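Section 6: Perception for thin objects, or why I don't trust the segmentation score
Notes by Benoît Hamel, revised 2022-06-09

Last section ended with the Gevix planner asking for a grasp pose and a confidence number. Today is about that number. My view, which you are free to argue with, is that it tells you very little once the target is a few pixels wide.

Take a stand with a ring base, one thin pole and an arch on top. The mask for the ring is usually fine. The pole is where things go wrong: a one-pixel shift in the mask moves most of the points onto whatever is behind it, and the fitted axis goes with them. 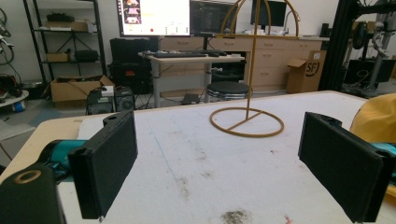
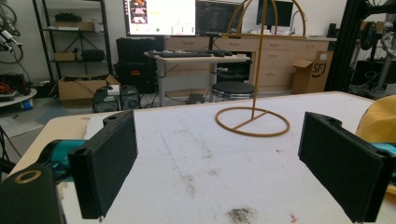
Matgate reports a single score per object, averaged over the mask. On our set of 747 views it gave the stand a mean of 81, and in 33 of those views the fitted pole axis passed through the back wall. Same score band, useless pose. An average over the whole mask can't tell you which part is bad, and the part you want to grasp is the small one.

People suggest three fixes. Depth smoothing (the Aubert filter, default settings) makes the plots prettier and erases the pole. Fusing several views helps if your camera poses are good - check that before you believe it. Fitting a known shape works, but then you are measuring how well you guessed the shape.

For the exercise, use the Skullinitz loader and turn caching off. Report error per part, base and pole separately. Do not send me one number.

Reading for July: the chapter on calibration, skip the benchmark tables.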